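Home | Guides | Kitchen | Set-Up | Contact
17 shares | 7 comments

Section 7. Setting up the Plemberg kitchen timer

1. Slide off the back cover and fit two AA batteries. The springs are stronger than they look, and so is the swearing.

2. Hold MODE until the display blinks. It will show 12:00 and go on showing 12:00 for years if you let it.

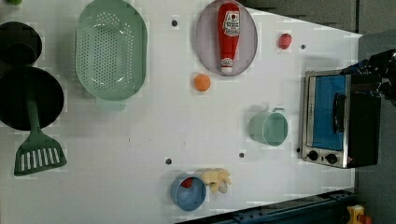 3. Press UP to set the hour, then MODE again for minutes. If you overshoot, keep going. There is no DOWN button.

Note: The timer stops at 300 minutes. For a longer braise, start it again when it rings, or buy a calendar.

4. Choose an alarm volume. Low is audible in the same room. High is audible to the neighbors, who will have opinions.

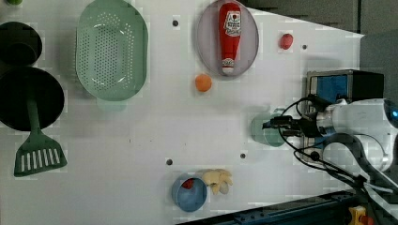 5. Stick the magnet to the fridge at eye level. Stainless doors often won't hold it, so test with your hand underneath.

CAUTION: Keep the timer off the stove and out of the oven. The case softens well below 260 degrees, as mine did last December.

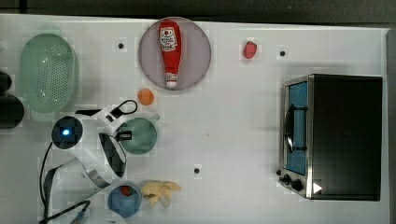
Carmela Gallardo

6. Run a one-minute test. If you hear nothing, turn the batteries around and repeat step 2.

7. To silence the alarm, press any button. To silence it for good, see Section 8, Battery Removal.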